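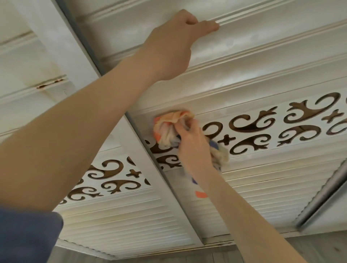
*Slide 1. Rag on a white paneled ceiling*

Speaker notes, August 12, 2022
Talk: "Look Up: Ceilings in Small Old Houses"
Slot is 20 minutes, plus questions. Keep the water bottle on the left side of the lectern, the clicker on the right.

**Opening (leave slide 1 up while people sit down)**

Hello, welcome, thank you for picking ceilings! Ask for a show of hands: who can say what their bedroom ceiling is made of, without guessing? Wait for the laughs. Then: who has ever washed one?

I want to spend our time on the biggest surface in the room that never gets any furniture on it. We paint it white, we hang a light from it, and then we forget it for a decade. I used to do the same. Then I bought the house in Trirstead, lay down on the bare floor the first night because the bed hadn't come, and spent an hour staring at the prettiest thing in the building.

**Slide 2: Where panels came from**

Go slow here, people like this part.

Plaster is wonderful, but it's heavy and it takes skill, and it cracks when a house settles. Boards and panels were a way around that. A carpenter could put them up in cold weather, and the joints could be covered with strips of molding. So a lot of what we think of as decoration started as a way to hide a gap — I love that. The grid on the ceiling is often a map of how the boards were cut.

Point out the difference between boards running one way (porches, kitchens) and panels set in a grid (front rooms, where guests sat). In the Trirstead house you can walk from one to the other and feel the budget run out halfway down the hall. Pause for that one.

**Slide 3: What a ceiling remembers**

- Brown rings: an old leak, maybe long fixed. Check before you paint.
- Gray stripes that follow the framing: dust settling where the surface is cooler.
- Yellow film: cooking and smoking. Kitchens and dens.
- A patch of newer molding: somebody moved a wall or a light.

Tell the story of the newer patch in my dining room. I had three theories, all of them romantic. It was a stovepipe hole. (Still romantic, if you ask me!)

**Slide 4: Sound and light**

Clap once, loudly, and let the room answer. This hall has a flat hard lid and you can hear it. Raised strips and beams break up an echo a little, and a room with a paneled ceiling can feel calmer to talk in, though rugs and curtains do far more of the work. Don't oversell this.

Light is the fun one. Side light from a low window catches every ridge, and you get shadows that move all afternoon. One bright fixture in the middle flattens the whole thing. Show the two photos of my front room, same chair, lamp on and lamp off. Give them a few seconds with each.

**Slide 5: Looking after it**

Keep this short or it turns into a cleaning class.

Dust first, dry, with a soft brush. Then a damp cloth, well wrung out, working along the molding and not across it. Change the water often. If the paint is old, have it tested for lead before any scraping or sanding. SAY THIS TWICE. I mean it.

If there's time, mention the Plesis house, where the owners were one phone call away from covering everything with drywall. They washed one corner first. They kept the ceiling.

**Slide 6: Height**

My front room is 91 inches at the beam, so tall friends duck even though they don't need to. Low ceilings get a bad name. They make a small room feel held, and you can see the work up close. In a grand hall you'd need binoculars.

**Slide 7: Go home and look**

Homework! Tonight, lie on the floor for 15 minutes. Lights off for part of it. Follow one joint from wall to wall and see where it stops.

Handout is by the door, Jadeck and Okabe streets are marked on the back for the walking tour in December. Wear a scarf, we'll be looking up at porches the whole way.

**Questions I'll probably get**

Popcorn texture: may contain asbestos, test first, don't scrape.
Color: yes, please, pale blue on a porch is lovely.
Fake beams: I like some of them. Say so cheerfully and move on.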